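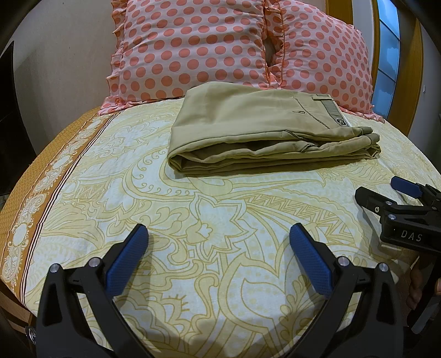
How does a visiting teacher's tour get scheduled? The regional secretary collects requests from the local centers by June, then fixes the travel days first and the talks second.

Renu Mishra has handled that work for the Ferreira meditation center for three tours. She keeps one sheet per city, listing arrival time, hall, meal times and the host family. "The flight number goes at the top," she said. "Everything else on the page depends on it."

The last tour had 10 stops. At the largest, 600 people registered for a hall that seats 420, and the evening talk was given twice. Mishra would not do it that way again. "The second talk started at 9:15 and the teacher had a six o'clock train. We should have closed registration."

Didier Hoarau, who runs the kitchen, plans from the same sheet. He cooks for about 200 at the morning session, when attendance is lower, and serves rice, lentils and one vegetable. Fasting days get a separate menu without grain.

Asked what changes next year, Mishra listed a later start for morning chanting and a rest day after the fourth city. The dates are with Margaux Jacquet for approval.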